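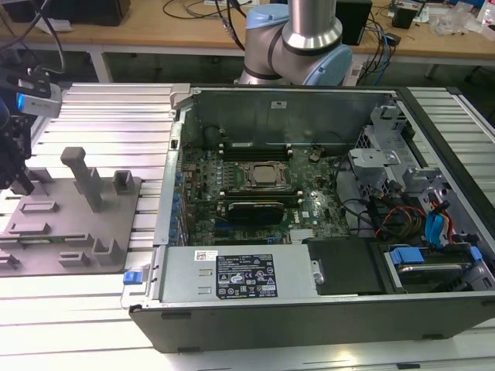
Fomitz fixture kit for PC teardown and rebuild - worth it?

Posted by giorgia_g, Sep 26, 2024
9 replies, 396 views

Hi all! I've been running the Fomitz kit on our refurb cell since January and promised I'd report back. You get the gray printed plate with the recesses and holders, a set of finger blanks and a license for their pick templates. We bolted ours down next to where the tower lies and were picking the same afternoon, which made me very happy.

Memory sticks are the thing it does best. The holders give you a repeatable angle and the templates get you close enough that I only nudged waypoints on the pendant. Cables are still a person's job, and I wouldn't believe any kit that says otherwise. My one real gripe is the price of spare plates - 167 bucks each, for a print!
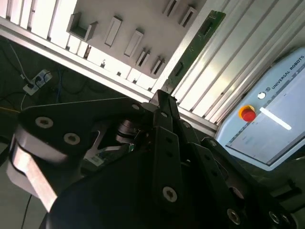

justinas_r
Gonna disagree on the templates. Ours were off by 2 mm on every slot and I ended up teaching all of it by hand. For that money I'd go with Rolon, where at least the plate is machined.

giorgia_g
Did you run the corner touch-off first? Mine were junk until I did that. It's buried way at the back of the manual, so I don't blame you.

justinas_r
Twice. Support told me to reprint the plate, and guess who was paying for it.

nima_f
We tried both. Rolon is stiffer, sure, but you wait forever for a new layout and our cases change all the time. I'd rather have a printed one I can swap out. Has anyone gotten Fomitz to hand over the STL files?

iraklis_p
Asked, got a no. Jidport sells blank plates that fit the same bolt pattern, so I draw my own holders now.

nima_f
Oh nice, do they ship to the US?

iraklis_p
They do - slow, but they do.

Last updated: 3 hours ago
Shares: 2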